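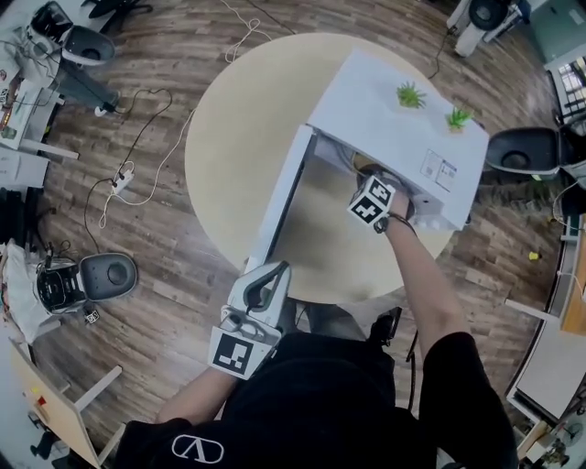 Cabinet duty: one hand by the door, the other going in for the small round thing.

My month with the grippers

When Tove Fogh asked who wanted to spend March collecting examples for the Kakora project, I put my hand up before I knew what it involved. Mostly it's housekeeping! You hold a gripper in each hand, do some small everyday job, put everything back how it was and go again. The square markers let the software work out where the grippers were the whole time.

My target was 400 good runs and so far I've got 228 – Nam-gil Oh checks every one and he's strict about hesitating. I also learned that reaching into a cabinet uses a shoulder muscle I'd never met before. We go for 18 minutes, then swap.

It gets pretty sociable when several of us are on at once, headgear and all, everybody busy with their own gripper and trying not to back into each other. I've started reaching for my coffee at home like I've got two fingers (my husband has noticed).

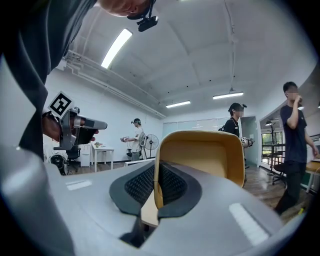

Want a turn?

Hrefna Thorlacius has open spots in the afternoons. Wear comfy shoes and drop her a note.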